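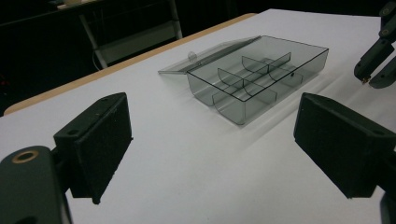 Bolley Bead Starter Pack

I put this one together after my mum nagged me for a beading kit that didn't come in a hundred fiddly bags! You get 50 grams of Prunix glass seed beads in your choice of colour, a 70 metre reel of nylon thread, 4 needles and a little booklet of bracelet patterns (the daisy chain is my favourite, start there). I sort the beads by shade before I pack them, so tell me at checkout if you'd like mostly blues or greys.

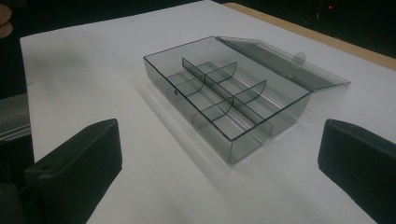

Smoke-grey compartment box, lid open

The kit is $23 plus postage. New colours land in June, and refill beads are on their own page. If you're after bigger beads for kids, have a look at the Clerkano range instead, they're much easier on small fingers.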